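Zeneo Household Chores, release 2

README

This folder holds the second release of the Zeneo household chores set: recordings of people doing ordinary housework with hand-held grippers, plus the scores from our robot trials on the same chores. Release 1 covered kitchen work only. Release 2 adds living room and bathroom chores and drops a few kitchen tasks that had unclear instructions.

We started the project to get a plain answer to a plain question: can a machine do this chore yet, in a room it has not been tuned for? For most chores on our list, the answer is still no. The scores are in the results folder so you can check that for yourself.

What is in the folder

clips/ has the recordings, one subfolder per chore
labels/ has the start and end times for each step, in CSV
results/ has the robot trial scores
tools/ has the loader and the plotting script
CHANGES.txt lists what moved between releases

The set has 68 chores. Each one has a short instruction, such as "put the cushions back on the sofa" or "wipe the rim of the tub." The instruction is the same one the person was given, with spelling fixed.

How it was recorded

All of release 2 was recorded at the Veltdale hall. People worked at the same time in different parts of the room and changed places between chores. Nobody was told how fast to go. If a person dropped something, they picked it up and carried on, and the drop is marked in the labels.
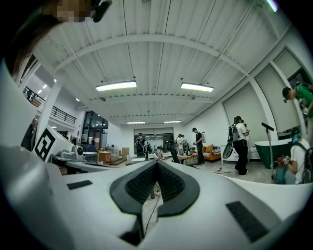
Robot scores should be read with the room in mind. The trials were run in the same hall, on a floor with no rugs or door sills, and under even ceiling light. Chores are grouped by area, and the coffee table, the orange sofa and the green bathtub all stand in one open space, with no walls between them. A robot that scores well on "carry the cup from the table to the cabinet" has not had to get through a narrow hallway to do it. We have a small number of trials from a furnished apartment, listed under results/apartment, and the scores there are lower for every chore we repeated.

Results in short

Of the 68 chores, 33 were finished at least once by a robot with no help. Only 4 were finished on every try. Those four are all pick-and-place jobs with one solid object and a clear place to put it.

Cloth is the weak spot. Folding a towel works if the towel starts flat. If it starts in a heap, the robot usually grabs two layers and folds those. Wiping looks better on paper than it is, since the score counts the area covered and does not check for streaks or leftover dirt. We plan to change this.

The bathtub chores went badly. Reaching over the rim puts the arm near the end of its travel, and the gripper then tends to block its own view of the spot being cleaned.

How trials were scored

A trial is a success if the end state matches the instruction and a person did not touch the robot or the object. Time limits are set per chore and listed in results/limits.csv. Partial credit is stored in a separate column and is not used in the totals. The first pass of scoring was done by Jalali, and every failed trial was then looked at again by our own team.

Known problems

Some clips have hand-held gripper views with other people in the background. Faces are blurred. If you find one that was missed, write to us and we will pull the clip.

Step labels for cloth chores are less exact than the rest. It is hard to say when a fold ends.

Clips in the sofa group from before the May re-export have audio running behind the picture. Use the newer files.

Loading

Run tools/load.py with the path to clips/. It reads one chore at a time. The Rilular format used in release 1 is no longer written, but the loader can still read it.

Terms

Free for research and teaching. Please do not try to identify anyone in the recordings. For product use, ask first.

Contact

Fouad Ashour keeps the set up to date. Include the clip name and the release number when you report a problem.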